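Grullura residents question free parking trial

August 21, 2023

Grullura's council says its free parking trial on the main street has been a success. Shopkeepers who were promised a busier winter are still waiting to see it in the till.

The council report, written by the consultants Hegde, puts the gain at 164 extra visits a week. It does not say how a visit was counted, or whether someone who moved their car twice was counted twice. Asked about this, council spokesperson Delwyn Wihongi said the method was "standard" and that more detail would follow in November.

Elsie Hapeta, who runs the fabric shop, said her takings were flat. "The spaces are full by eight in the morning and the same cars are there at five. Those are people going to work."

Bo-ram Cho of the bakery next door was kinder about the scheme, up to a point. She likes not having to feed a meter – but said her lunch trade had not changed.

A petition asking for a two-hour limit has 1183 names on it. Wihongi would not say whether it would be read before the vote to make free parking permanent. The report spends two pages on the idea of a limit and then drops it.

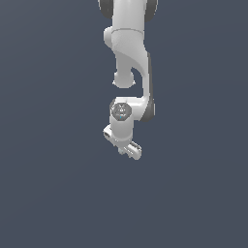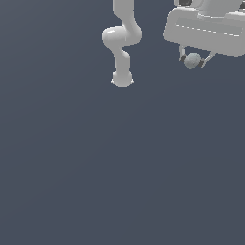 White robotic arm, computer renderings.

Contact the newsroom | © 2023 Grullura news desk | Back to top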